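Re-inspection, two-arm bench cell, Hunillow workshop
September 22, 2020
Inspected by: Isla Whitcombe. Present: Hemi Ngata, Cameron Sheehan

Called after the right arm dropped to the floor of the cell during the padlock task and wouldn't answer the stop button until the second press. Korow's service note puts it down to "operator timing". I've read it twice and still can't find what was tested.

## Power and stop circuit

- [x] Stop button cuts both arms. 18 presses, all good. The fault showed up once in 200 runs, so 18 doesn't tell me much.
- [ ] Stop relay replaced. **Not done.** Note says "checked". Checked how?
- [ ] Arms hold position when power is cut. **Fail.** Right arm sags up to 3 cm. Korow calls this normal. It wasn't in the January report.

## Cables and base

- [x] Sleeves secured along both arms.
- [ ] Left arm cable clear of travel. **Comment:** it loops out past the base on the left side. Hemi says it has never caught. I'd like it clipped anyway.
- [ ] Wiring between the arm bases covered. **Fail.** Loose wiring and a bare circuit board at the front, right where people lean in to reset the padlocks. Raised in January, marked closed, plainly still open.

Cameron's view is that a cover would make the board harder to get at. It would also make it harder to drop a key on.
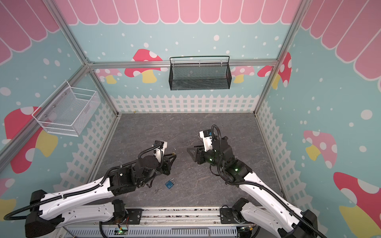

The green lights are my other complaint. Everyone at Hunillow reads green as "safe to reach in", and Cameron confirmed they were green when the arm dropped. As far as I can establish they mean the joints have power. Until Korow puts something in writing, treat green as live.

## Work area

- [x] Wall baskets fixed or hung firmly, nothing stored in them.
- [x] Rails tight, no sharp ends.
- [ ] Loose tools out of reach of the grippers before start. **Comment:** the wrench is part of the task, I'm told. Fine, then write it into the task sheet.
- [ ] Reset procedure posted. **Fail.** Hamish Kereama has a draft.

## Result

Not passed. Reduced speed only, hands out while powered, until the relay is swapped and the 400-run test is repeated with the log attached. Lorraine Tuhiwai to sign off, and not from Korow's summary.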